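Right, a thread for everyone who keeps asking me when a robot is going to do their tidying up. I've been nosing into this since August and I have opinions, so get a cup of tea.

First off, the chores people moan about aren't the ones machines are bad at. My sister-in-law's Zitik hoovers the hall and only gets stuck on the bath mat now (it used to get stuck on everything!). Floors are flat. Floors are kind. Paper is a nightmare.

Think about clearing a desk. Sticky notes lie flat, they cling to each other, and a finger the size of a courgette has to get under one edge. I do it with a fingernail and don't even look. Then you've got to get the thing to the bin and let go of it over the hole.

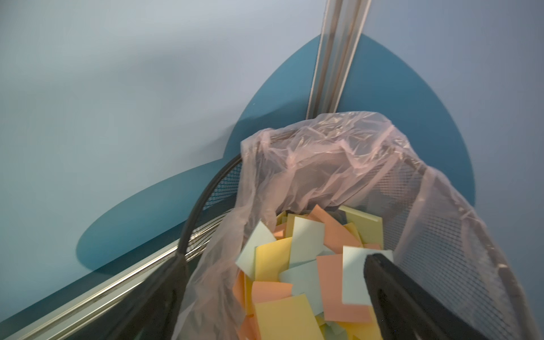

Sticky notes in the bin, pink liner and all.

Bins are harder than they look, by the way. A liner is floppy and folded over the rim, just waiting to be snagged. We've got a Brodov sorting arm at work, on the packing line, and it's lovely with boxes. Give it a carrier bag and it behaves like a dog with a balloon.

Someone asked me why you'd want two arms when one costs enough already. Try picking up a sheet of paper with one hand behind your back. You can, but you'll be dragging it to the edge of the table first. Two hands and you just pin it and lift.

The other thing is deciding what's rubbish. A yellow note could be an old shopping list or it could be the boiler man's number. I get this wrong myself, and I live here. Same on the shop floor - half our job tickets look like scrap until somebody wants one.

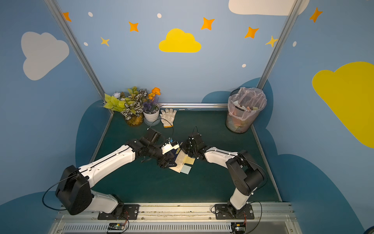
Can a robot clear a messy desk without help yet?
Sometimes, if it's a small desk and the mess is the sort it has practised on. Change the paper, the bin or the lighting and I'd want a person standing by.

Had a long moan about this with the chap from Onishi who services our conveyors. His view is that shops will get there before houses do, as you can make a shop put the bin in the same place every day. Good luck with that in my kitchen.

So no, I'm not saving up. Dison are meant to be bringing out a table-clearing thing and I'll go and have a poke at it when they do. If it can manage 30 sticky notes and leave the plants alone I'll be dead impressed - and I'll report back on here.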